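Home Questions Tags Users Unanswered Help

Wekine Community > Control and Planning

Arm slides off the door handle when opening a simulated cabinet

Asked in March by segers_lab_2 — 3,199 views

I'm working on a door opening task in the Wekine simulator. The setup is one fixed arm with a parallel gripper and a two-door cabinet model, upper and lower door, each with its own handle. I only care about the upper door for now.

The task runs in three stages. First a planner takes the arm to a pregrasp pose in front of the handle. Then a straight Cartesian move brings the fingers in and the gripper closes. Then I switch to a Cartesian impedance controller and follow an arc computed from the hinge axis and the handle position. The planner stage is fine. I have run it 100 times with small changes in the start configuration and it reaches the pregrasp pose every time.

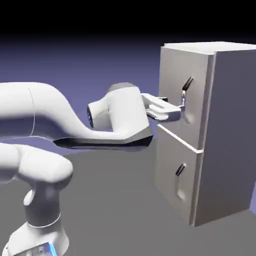 The trouble starts once the pull begins. The door moves a little, then the fingers slide along the handle and come off, and the door swings back because of the spring term in the hinge. Out of 100 runs, 61 end this way. In the rest the door opens, but the wrist torque looks high to me.

What I have tried:

Raising the grip force. Slightly better, then the fingers start to jitter.

Raising friction on the finger pads and handle. No clear change.

Slowing the arc down by half. It slips later, at the same door angle.

Translational stiffness is the same on all three axes and so is rotational stiffness. The target orientation stays fixed in the world frame for the whole pull. The handle sits at an angle on the door and I'm using the handle frame that came with the Hovico asset pack.

Is this a contact problem or a controller problem? I would like to avoid learning a policy for this if plain control can do it.

Tags: impedance-control, articulated-objects, grasping, contact

3 Answers

Sorted by: Highest score

Answer 1 (accepted)
grarnham_dev

Mostly controller. Slipping at the same door angle at half speed is a strong hint that it's geometric.

You say the target orientation is fixed in the world frame. The door rotates and your gripper doesn't, so by the time the door has opened a bit the fingers are twisting against the handle, and your rotational stiffness keeps pushing them back to the starting orientation. That is probably your wrist torque too. Either rotate the target along with the door, using the same angle you use for the arc, or drop the rotational stiffness about the hinge direction to something low and let the handle turn the hand. I would do the first and then soften it a little anyway.

Second, use different stiffness per axis, expressed in a frame that moves with the door. Keep it firm along the opening direction (the tangent of the arc) and soft along the radius. If your hinge axis estimate is off by even a small amount, a stiff radial axis fights the joint constraint and the contact force has to go somewhere. It goes into the fingers.

Third, check the handle frame. In the asset packs I've used, the frame was aligned to the door panel and had to be rotated by hand to match an angled bar. If yours is like that, the fingers close across the bar at a slant and you only have a small contact patch. Draw the frame axes in the viewer before you change any gains.

I'd put grip force back to the default while you test. The jitter is usually the solver, and it will hide the other effects.

Answer 2
pk_wrench

increase friction. Also try a smaller timestep, it fixed it for me

Answer 3
mobile_base_fan

Agree with the accepted answer. One more thing to look at is what happens when you switch controllers. If the impedance target starts at the planned grasp pose and the arm has settled somewhere slightly different, you get a step in force on the first tick. Start the target from the measured pose and blend over to the arc.

If you don't trust the hinge axis at all, you can skip the precomputed arc. Pull a short way along the door normal, record the end effector positions, fit a circle, and update the direction as you go. It's slower but it doesn't care much about model errors. Needs a decent grasp to begin with, so fix the handle frame first.

Comments

segers_lab_2: The frame was aligned to the panel. Rotated it, made the target orientation follow the door angle, and set the radial axis soft. 100 runs since Friday, no slips. Wrist torque is way down as well. Friction is back at default — it made no difference either way.

grarnham_dev: Good. Try the lower door with the same gains before you call it done. The arm will be in a different part of its workspace and you may be close to a joint limit.

segers_lab_2: Will do. Might be a new question.

Related
Planner returns a path through the cabinet door
Reading joint torques at 2,411 Hz, is this supported?
How to set a spring on a hinge joint

We use cookies to keep you signed in and to measure traffic. Accept all Manage settings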